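How to Find Out Whether a Robot Can Clear Your Table

Before you let any machine near the good dishes, give it a table like this to tidy and go put the kettle on. You will have time.
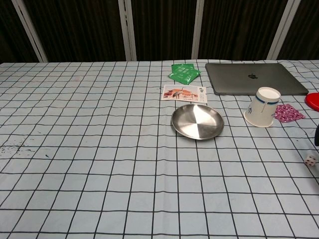
Step 1: Set out the awkward stuff

Any arm can pick up a foam block. Households, sadly, contain very few foam blocks. You want something flat (a postcard), something shiny (a round steel plate with a low rim), something light enough to run away (a paper cup, upside down) and something small and crumpled, like a green packet. Add a die if you are feeling mean. A closed laptop makes a good test of nerve, mostly yours.

Step 2: Pick a cloth with opinions

A printed grid helps you see how far things get shoved. It also wrinkles, and a wrinkle is a mountain range to a gripper that expects a flat world. Leave the wrinkles in. Your kitchen will.

Step 3: Write down what "tidy" means

Plate to the rack, cup to the bin, packet to the bin, postcard and laptop left alone. Takumi Furukawa skipped this step at our Flunport workshop and got a postcard filed very neatly in the trash.

Step 4: Run it more than once

One good run is a demo. We gave our arm, a secondhand Dallano, 363 tries at the plate over the month of April. It managed fine under the ceiling light and went to pieces near the window, where the reflection moved every time a cloud did. The postcard was worse. Fingers that can't get under an edge will push a card to the end of the table and call it progress.

Step 5: Time a person too

Toshio Tanabe cleared the same table in 18 seconds with a sandwich in one hand. The arm's best complete run was 936 seconds, no sandwich.

Step 6: Don't forget the wiping

Specks and smudges on the cloth count as mess to you. To most tidying software they are part of the pattern. If yours has a wiping mode, try it last, with the laptop in another room.

So, can it do the chore yet? Ours can do the plate, on an overcast day. We still use the sandwich method for the rest.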